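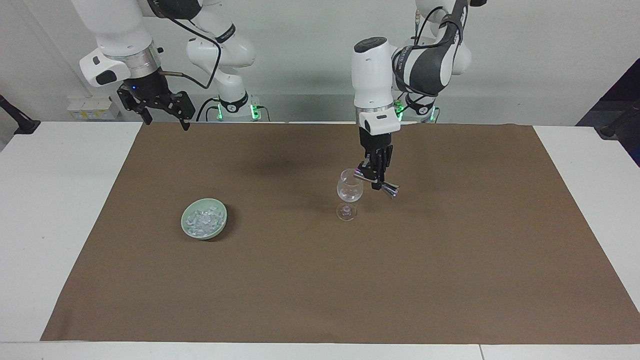 Silmont Building, ground floor and first floor
Monthly safety walk - checklist with comments
Month: June
Walk started 7:30, before the tenants came in

Marks used: OK / Fix / Watch. "Watch" means it is acceptable today but I want to look again next month.

1. Main entrance and lobby

Door closer, left leaf - OK
Door closer, right leaf - Fix. It closes too fast in the last part and hits the frame. Please adjust the screw, do not remove the closer as it was done in winter.
Entrance mat - Watch. One corner is lifting. I pressed it down with new tape but the tape does not hold well on this floor.
Lobby lights - OK
Evacuation plan on wall - Fix. The plan still shows the old storage room, which is now the Dobson office. The arrow sends people to a door that is locked from inside after 18:00.

2. Corridors and exits

Exit signs, ground floor - OK, all lit
Exit signs, first floor - Fix. The sign near the kitchen is dark. I pushed the test button and nothing happened, so probably battery and lamp both.
Clear width of corridor - The lease rules ask for 900 mm free at every point. Measured outside the Clusness unit: 81 cm, between the wall and a cabinet with paper. Fix. The cabinet must go inside the unit. I left a note on Wednesday and the cabinet is still there.
Rear exit door - OK, opens with one hand
Area outside rear exit - Watch. Bicycles again. They were not blocking today, but there was one pedal over the yellow line.

3. Fire extinguishers

Lobby - OK, pressure in green, tag in date
Corridor, ground floor - OK
Corridor, first floor - Fix. The pin seal is missing. The pressure is good. Maybe somebody played with it, but it has to be checked by the service company before we sign.
Kitchen blanket - OK, box is clean and the tabs hang free

4. Stairs

Handrail - OK
Edge strips - Fix. Steps 3 and 4 counted from below are loose on the right side. This was written also in the last report.
Light on the half landing - OK, but it switches off after a very short time. I would like about 5 minutes.

5. Kitchen, first floor

Refrigerator door seal - OK
Microwave - OK
Hot water tap - Fix. It drips on the cable of the kettle. For now I moved the kettle to the other side - please leave it there.
Socket behind the toaster - Watch. A little brown around one hole. Do not use it with the toaster and the heater together.
Cleaning products - Fix. They stood on the same shelf as the coffee. A separate low cupboard is available and it has a lock.

6. Electrical room

Door locked - OK
Free space before the panel - OK
Labels on breakers - Fix. Two labels say "Sesumon" but Sesumon moved upstairs. In an emergency somebody will switch off the wrong rooms.
Storage - Fix. There was a box with 300 paper cups on the floor. Nothing is stored in this room, also not for one day.

7. First aid

Box in lobby - OK
Box in kitchen - Fix. No burn dressing, and the scissors are gone. Eye wash is good until next spring.

Items to close before the next walk: exit sign by the kitchen, the cabinet at Clusness, edge strips, extinguisher seal, breaker labels. The others can wait for the normal maintenance visit, but please write the date in the right column when it is done and not only "done".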